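Home » Visiting and Borrowing » Frequently Asked Questions

Indcombe Toy Library: your questions answered

We get asked the same handful of things at the desk most mornings, and very happily too, but it seemed kinder to put the answers somewhere you can read them at home with a cup of tea. Last updated 6/26/24.

Do I have to live in Indcombe to join?

Not at all! Plenty of our families come over from Grekitham and the villages in between, and we have one grandmother who gets two buses to reach us (she says the second one is the nice one). All we ask is that you bring something with your address on it, so that we know where to send the reminder cards.

How much does it cost?

Membership is £18 a year for a household, however many children are in it. You can pay in two halves if that is easier, and if money is tight just have a quiet word with whoever is on the desk. Childminders and playgroups pay the same as everybody else but can take a few more things home at a time.

How many toys can we borrow, and for how long?

A household can have up to five items out at once, and you keep them for three weeks. A set counts as one item, so a train set with all its track is one, and so is a farm with all its animals. You can renew once by telephone or at the desk, unless another family has asked for it, in which case we do need it back on the day.

What sort of toys do you have?

More than you would think from the size of our front window. There are puzzles, ride-ons, building bricks, dolls' houses, musical bits and pieces, dressing-up clothes and a good long shelf of board games for older ones. Pretend cooking is far and away the most borrowed, and I don't think there has been a week this June when the kitchen shelf was full. We have a Kamura play kitchen as well, but it is a big heavy thing and you will want a car for it.
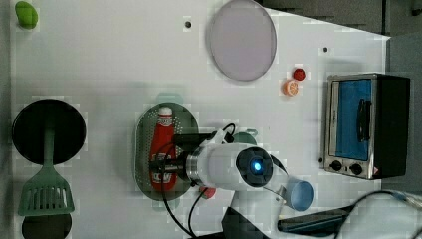
Plate, play food and other kitchen things on the white table.

Can I reserve something in advance?

Yes, and for birthdays and school holidays we would really encourage it. Give us the name of the toy if you know it, or describe it as best you can – "the garage with the lift that squeaks" has always been enough to go on. We will put a slip on it and keep it behind the desk for seven days once it is back.

What happens if we lose a piece or break something?

Please don't lie awake over it. Children play with toys and toys get broken, and we expect a certain amount of it. Tell us when you bring the set back, even if the missing piece is only a small one, so that the next family doesn't spend an evening looking under their sofa for it. We only ask for a contribution if a whole toy has gone, and even then it is never more than £9.

How should I clean things before I return them?

A wipe with warm soapy water and a dry cloth is plenty for anything hard. Wooden toys don't like to sit in water, so a damp cloth only for those, please. Soft toys and pretend food made of fabric need a bit more thought: check the label first, use a cool wash if it allows one, and let them dry right through before they go in the bag. If there is no label, leave it to us and we will sponge it by hand.

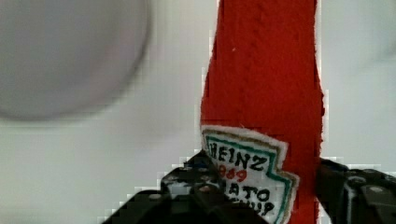 Agnes Öberg wrote to tell us that she puts fabric toys in an old pillowcase, ties the top in a knot and washes them on the coolest setting. "I do it with everything we borrow that has a wash label, and I dry them flat on a towel. It takes until the next afternoon, so don't leave it to the morning they are due back."

Is there an age limit?

We lend for babies right up to about the end of primary school. Every bag has an age on its tag, and we do go by what the maker says, so please have a look at it if you have a little one at home as well as a bigger one. Anything with small parts has a red tag.

Can we stay and play?

Please do. There is a rug and a low table at the back, and the kettle is nearly always on. Grown-ups need to stay with their children, and we ask for shoes off on the rug.

Do you take donations?

We do, with thanks, though we can't take everything. Complete puzzles and games are always welcome, and so are good picture books. We can't accept car seats, cot mattresses or anything that plugs into the wall. If you are having a big clear-out, ring first and we will tell you what there is room for.

Where are you, and where do I park?

We are in the Medina Rooms, through the side door with the ramp. There is a little parking behind the building, and buggies can be left in the porch.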